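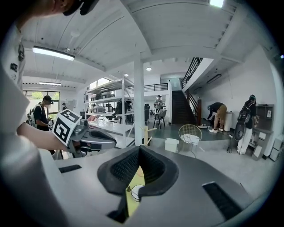

Two of the hand-held grippers in the workshop, one with its printed marker facing out.

Gripper build: questions we keep getting

Is it a robot?
No. It is a gripper you hold and work yourself. The arm it is meant to teach is a separate job, and I would not plan a summer round it.

Does the Gorna design work as drawn?
Mostly. The body goes together well enough. The instructions claim an evening, and ours took 13 evenings between two of us, with a fair bit of sanding. Ingvild Solberg thinks we were slow. She had built one before.

What are the finger pads made of?
Black foam with a mesh texture on the inner faces, shaped to a wide notch. I was told this would hold anything. I have my doubts about coins, paper and anything flat on a table, and I'd want to see those tried before believing the claim.

What is the black and white square for?
It is a marker, so software can work out where the gripper is and which way it is tilted. Print it matt. Ours went on slightly crooked the first time and Jordan Crabtree spent an afternoon blaming the code.

Do I need two?
Start with one. People order parts for a pair, finish the first and lose interest. Two-handed tasks also need both sets of recordings to line up in time, and ours drifted until Nelly Flores rewrote that part in January.

How many recordings are enough?
The figure passed round is 200 for a simple task. We made 300 of picking up a cup and the results were still patchy — better than at 200, but I would not leave it alone with a full one.

Can I build it at home?
Yes, if you have a printer and somewhere to leave things half finished. The shared workshop has more floor and more opinions.

Is it worth the money?
As a way of learning, probably. As a way of getting the washing-up done, no.

Can I borrow one first?
Ask Alcides Ñahui. Loans are for 4 days and the charger has to come back too.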